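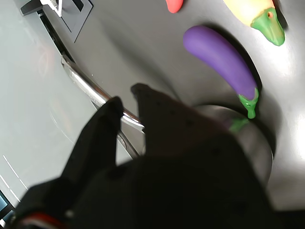 Nalldale, April 12, 2026

Right, morning everyone, thanks for giving up your Sunday. I'm going to talk about soup, mostly my gran's, and why I stopped following her recipe.

(Wait for people at the back to sit down.)

She wrote it out for me when I was 18. Sorrel, potatoes, an egg, and then "cook until ready". That was it! I rang her from a shared kitchen and asked how long, and she said until it's ready, love.

So - timings. I used to give them in my classes at Breta, eight minutes for this, 40 for that, and people stood there watching the clock and never tasted a thing. Oksana Sirko came to one and told me off afterwards. She was right, annoyingly.

Pass the sorrel round now. Ask who's grown it. Mine comes up in February if I put a cloche over it, and by summer it's gone all stringy.

Salt goes in late. Tell the Orkero story if there's time (the one with the ham bone), otherwise skip to stock.

Stock - a cube is fine. I've got over 51 in a drawer at home.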